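ok so I said I'd write something about the chore robot question after the Skornholm open day and never did. doing it now, short posts, on the train, bear with me

Question was: can a machine do your housework yet. Short answer no. Longer answer, it can do bits, slowly, if you set the bits out for it

Floors, fine. Floors have been fine for years. Flat, mostly empty, and if it misses a corner who cares. My mother in law's one has done her hallway every night since July and only ate one sock

Dishes — half fine. The washer is a robot if you squint. Getting the plates in and out of it is the part I'd pay for and that's the part you can't buy

Shop floor same story. I do mornings at Hutano, we pack small orders, 151 on a slow day. Tape machine: great. Label printer: great when it's in the mood. Then the thing has to go in a bag and that's still me and Selina

People always guess the heavy stuff is hard. Lifting is easy!! Lifting got solved ages ago. What's hard is anything floppy. Bags, sleeves, fitted sheets, the liner in the trash can

Think about a clear bag. Hard to see where the front is, light bounces off it everywhere, the rim falls in on itself. You pinch one side and the other side moves. My hands sort that out without asking me. A machine has to be taught it, and the way I understand it the teaching is a person doing the job over and over with clumsy jaws in place of fingers
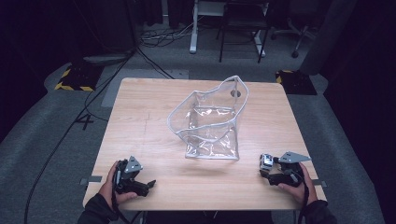

Grethe Hjaltested replied to the last one that a bag standing open is the easy version, try one fresh off the roll with both sides stuck together. She has been licking her thumb to open produce bags for thirty years and would like to see a robot do that

Fair. I can't do it in winter either

Jaws only open and close, is the thing. Put on oven mitts and try bagging a sandwich. I did it last night, took me 4 goes and the bread was not sellable

Someone else asked about jobs. At our place I don't see it soon. The boss got a quote for an automatic bagger, it does one size of bag and one size of product. We have 323 products. Some are candles, some are socks. One is a garden gnome

If you make 3,000 of the same thing a day, diferent story, those machines exist and they're quick. But that's a machine for one motion. Chores are never one motion

Laundry is the one everybody wants, me too. Folding a towel, I've seen videos, it works, I could of made tea in the meantime. Then the next item is a kids tshirt inside out with one sock up the sleeve and I haven't seen that video

What I'd want first, in order: empty the dishwasher, change the trash bag, match socks. Don't need it to talk. Don't need a face on it

Rosalie Riedl says put litter box at the top of that list. ok yes. top of the list

Would I have one in the house now — no. Would I have one at work for just holding the bag open while I drop stuff in, tomorrow please. That's a third hand, I'd take a third hand

My stop. Will do the window cleaning ones another day, I have opinions and a scratched window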